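Soft Plastics Table - README
Last touched 9/17/18

What's in the folder

I keep a running set of notes and photos about the bits of plastic that end up on my table: bottles, wrappers, packets, anything that crinkles. It started as a way of settling which bin things go in, and then I found I quite liked looking at how different plastics fold and catch the light, so it grew! There are 400 entries now and 200 of them have photos. The rest are notes only, mostly from before I got into the habit.

The project is called Silon. The list of labels I use is called Fallach, and it lives in its own text file so you can swap in your own if mine annoys you.

How I sort things

Shape first, then colour, then how see-through it is. I used to start with the material, but I'm no chemist and I was guessing half the time (there's a lot of "polythene??" in the early rows, sorry). So now the material column is only filled in when there's a recycling code I can read on the thing itself.

The sorting goes like this:

Bottles

Anything that holds its own shape goes in here, squashed or not. I note the colour at the thinnest part and again at the thickest, as they can look like two different plastics. The yellow one is a good case - pale lemon at the edges and properly amber where it folds over itself, with a darker golden ring at the tapered end. I put it down as "yellow, translucent" and left the rest for the notes column. 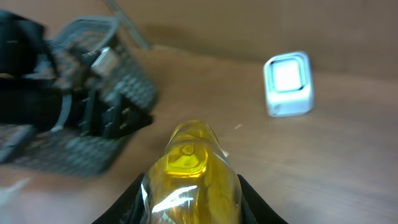
Clear and nearly clear

My least favourite group. Clear plastic takes on the colour of whatever is behind it, and on a brown table that means everything comes out beige. I've got a label called "bottle or wrapper" for the ones I can't settle from the photo, and I'd much sooner use that than pick one and be wrong. If you're using the set to practise sorting, leave these until last. 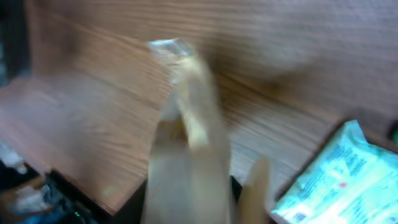
Crinkled clear plastic, filed under "bottle or wrapper", with a pale cyan and white package to the right.

Packets and film

By far the biggest group. Packets get a colour, a note on whether there's printing, and a crumple score from my own scale (flat, creased, scrunched). I don't type out what's printed unless I can read it easily, and on anything scrunched I mostly can't. Please don't fill those in by guesswork if you send me changes - a blank is fine.

Green ones get darker wherever the plastic doubles up, so I go by the lightest patch. That's why so many are down as "pale green" when you might well call them plain green.
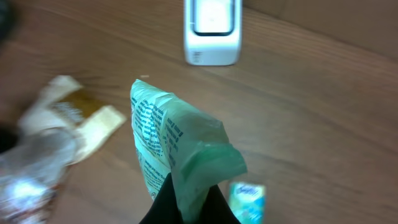 Pale green packet, dark blue print, scrunched.

Things to know before you use it

The light isn't the same from one photo to the next. Glossy film goes white in places and I haven't tried to fix it.

Quite a few pictures are blurry. I keep them if I can still tell the main colour.

Other stuff on the table isn't labelled. Only the item in the entry's title counts.

The Mendonça batch uses an older crumple scale with just 2 steps. I've been meaning to redo it since May.

Files

notes.txt - one line per entry, tabs between columns
fallach.txt - the labels, with a short explanation of each
photos - named by entry number, nothing clever
ulladura.txt - odds and ends that don't fit anywhere, such as the netting off oranges, bubble wrap and one shower cap

Using it

Help yourself, for anything you like. A mention of Silon would be lovely but I won't chase you for it. If you spot a mistake, send me the entry number and what you think it should say. I'd love to get to 2,000 entries one day, so if you've got a drawer full of wrappers and a free afternoon, do get in touch (bottles especially, I'm very short of blue ones).

Still to do

Redo the Mendonça crumple scores
Split "Packets and film" into two groups
Decide whether lids count as part of the bottle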